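Codley House, Shared Kitchen
Monthly safety and cleanliness checklist, with comments
Month: June
Start of inspection: 8 in the morning

How to read this list: OK means no work is needed. MINOR means the residents can fix it themselves. REPAIR means the office will order the work. Comments are written directly after each point.

1. Entrance and floor

1.1 Door closes by itself: OK

1.2 Floor is free from loose mats and cables: MINOR
One extension cable was lying across the way to the window. I rolled it and put it on the shelf. Please do not use this cable for the kettle, it is too thin for that.

1.3 Floor near the sink: OK
The soft place in the floor covering, which was noted last time, is glued now and stays flat when I step on it.

2. Fire safety

2.1 Fire blanket on its hook: OK

2.2 Extinguisher, pressure and seal: OK
The label from the Lerkier company is still valid. The pin is in place.

2.3 Smoke alarm, button test: OK
Sound was heard also in the corridor with the door closed.

2.4 Distance from cooking plates to paper, towels and curtains: MINOR
A roll of kitchen paper was standing next to the back left plate. The rule is minimum 400 mm to each side. I moved it to the window side. The same comment was written last month.

3. Electricity

3.1 Sockets and covers: REPAIR
The cover of the double socket by the toaster is moving when a plug is pulled out. I put tape over it. Work order is number 31.

3.2 Kettle, toaster, microwave, cables and plugs: OK

3.3 Ground fault switch, button test: OK
After this test the microwave clock must be set again.

4. Water

4.1 Hot water at the tap: OK
It takes long until it comes hot, but the temperature was correct at the end.

4.2 Pipes under the sink: OK
I held dry paper around each joint and the paper stayed dry.

4.3 Drain strainer: MINOR
Full of rice. Please empty it after each washing.

5. Refrigerator

The refrigerator is the Allerum model which came from the second floor, and it has now its place by the wall.

5.1 Temperature in the middle: OK
The thermometer showed 4 degrees Celsius. The dial should stay where it is, also in warm weather.

5.2 Door seal: OK
A strip of paper was held tight at all four corners. Please wipe the lower part of the seal, crumbs are collecting in the fold.

5.3 Door opens fully and does not hit anything: OK
Keep a free space of 200 mm between the door and any furniture when it is open.

5.4 Bottom shelf, clean and not overfilled: OK
Fruit may lie directly on this shelf when it is whole and has no soft spots. Cut fruit must be in a box with a lid. Raw meat may not be kept on a shelf where fruit lies open.

5.5 Front edge and ledge below the shelf: MINOR
Juice likes to stay in this place and it is easy to forget it. Wipe with warm water and a little dish soap, no scouring powder on the plastic.
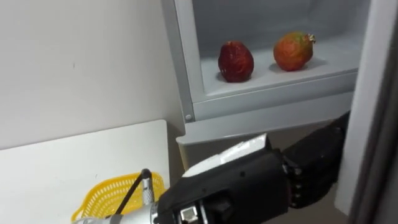
Point 5.4: two fruits on the bottom shelf, with space between them. Yellow basket on the white table.

5.6 Names and dates on boxes: MINOR
Two boxes without name were found in the door. They will be thrown away at the next cleaning if they are still without name. The jar with the label "Trương" is labeled very well, with opening date, please do it like this.

6. Table and baskets

6.1 Table stands stable: OK

6.2 Baskets for fruit and vegetables: OK
Wash them with soap when onions or potatoes have been in them, the earth goes into the small openings.

7. Waste

7.1 Lids close, bags changed: OK

7.2 Glass is kept separate: MINOR
There was one broken glass in the paper bin. Broken glass must be wrapped and put in the hard box under the sink.

To be done before the next inspection: socket cover (3.1), kitchen paper away from the plates (2.4), strainer (4.3), front edge of the refrigerator (5.5), names on boxes (5.6).

Copy of this list hangs inside the cupboard door. Questions can be written in the free space at the bottom of that copy.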